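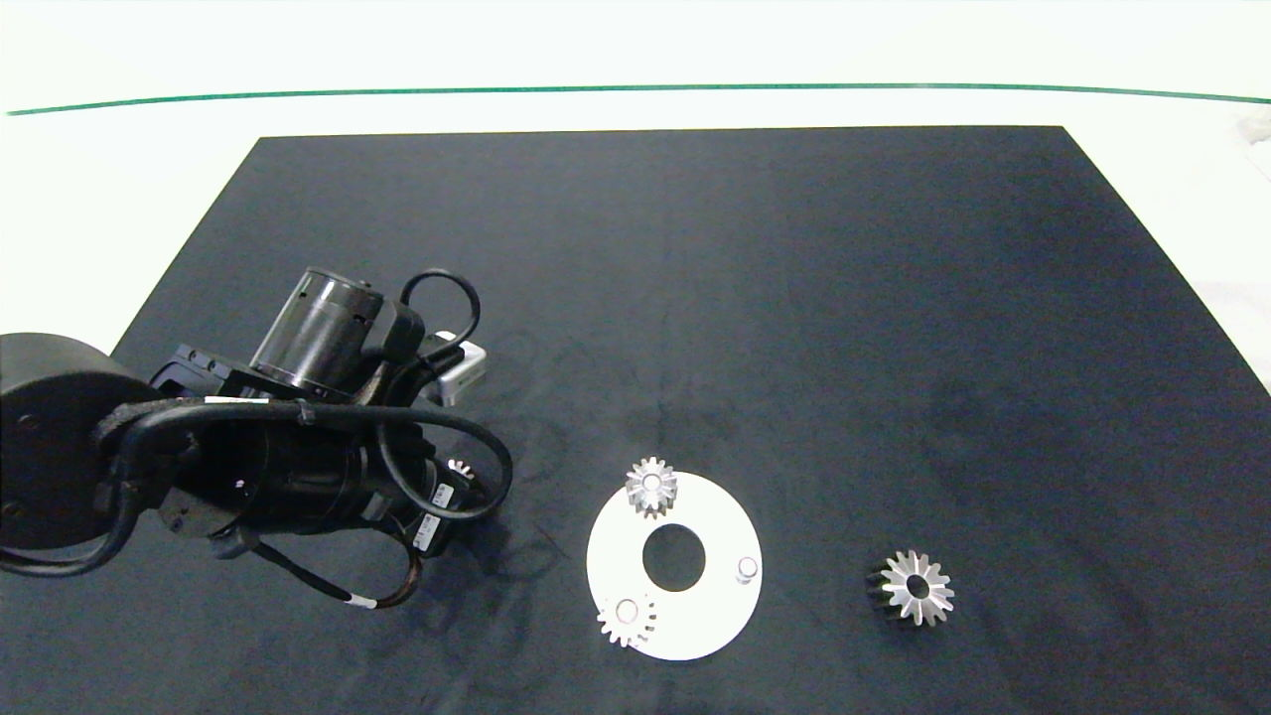 ## 4. Setting up the gear bench for your shift

Right, you've got the arm powered up and homed (section 3, if you skipped it, go back, I'll wait). Now we get to the bit you'll be doing every day, and after a week you won't need this page at all. I wrote it for the people on the Dollthorpe benches, so if you're over at Zerkow some of the drawer numbers will be different, but the job's the same.

The assembly is the one you know already: a white ring plate with pins on it, a small spur gear on each pin. You used to do these by hand, all shift long. Now the arm does the placing and you do the setting out, the checking and the odd rescue.

### 4.1 Laying out the parts

1. Smooth the black mat flat with your palm. Little creases are fine, and so are scuffs, ours is covered in them! A proper ridge isn't, as the plate will rock on it.
2. Put the ring plate down in the middle of the mat with its pins facing up. Leave clear mat all the way round it.
3. Set out the small spur gears on the arm's side, flat on their faces, teeth not touching each other.
4. Put the larger bevel gear to the right of the plate with a good gap between the two. It doesn't go on with the small ones, so please don't park it next to a bare pin.
5. Move rags, paper and gloves off the mat. On the table beyond it is all right.

> **Note:** The Maltex trays hold 49 small gears each. Take out what you need for one plate and put the lid back on. I've spent a whole tea break picking gears out from under the Jacobs cabinet and I don't recommend it.

### 4.2 Starting a run

1. Stand on the right-hand side of the bench. The arm comes in from the left and that side belongs to it.
2. Look at the cables at the wrist. They should hang in easy loops with nothing hooked round them. If one looks tight, stop and fetch a setter.
3. Choose programme 11 on the panel and press **Ready**. The lamp goes amber.
4. Take your hands back behind the table edge, then press **Run**.
5. Watch the first plate all the way through. I know it's dull, but it's by far the best time to spot a plate that's been put down crooked.

> **Caution:** Never reach in to straighten a gear while the lamp is green, even if the arm looks like it's having a rest. It pauses between moves and then it sets off again with no warning. Press **Hold**, wait for amber, then reach.

### 4.3 When a gear doesn't sit properly

It happens, usually with the last gear on the plate, when its teeth land on top of the teeth next door instead of slotting in between them.

1. Press **Hold** and wait for amber.
2. Give the gear a small turn with one fingertip. Most of them drop down with a soft click.
3. If it won't drop, lift it off and look down the bore for swarf or a burr. Bad ones go in the red tin.
4. Press **Resume**. The arm carries on with the next pin and won't try the old one again, so any gear you've lifted off has to be put back on by you.

> **Note:** Write every rescue on the bench sheet, please, even the quick ones. I use the sheets to work out which positions need re-teaching, and a blank sheet looks to me like a perfect shift.

### 4.4 What's changed for you

A few of you asked me to put this in writing, so I'm doing it here where you'll all see it.

Your target is still 800 plates a shift for the whole line. There was talk of 1,000 when the arms were first ordered, and it's been dropped until every bench has been through a full September stocktake with the new kit. You won't be marked down for pressing **Hold**. Press it as often as you like.

Grades stay as they are. If you want to learn re-teaching (moving the arm to a new position and saving it), put your name on the list by the clocking machine. It takes two afternoons and you do need to be happy standing for most of it. I was slow at it to begin with and I'm quite fond of it now.

The thing people do miss is the rhythm of hand work, and I miss it too. Watching is tiring in its own way, so we swap over between benches at 10.30 and again after lunch. Please take the swap even when you're comfy where you are.

### 4.5 Leaving the bench

1. Finish the plate you're on, or clear it off completely. Don't leave a half-built one for the next shift.
2. Press **Park** and wait until the arm has stopped.
3. Put the loose gears back in their trays, bevels separate from spurs.
4. Wipe the mat with a dry cloth (dry, please, the spray leaves a film).
5. Sign the bench sheet and hang it back on its hook.

Cleaning the gripper fingers is in section 5.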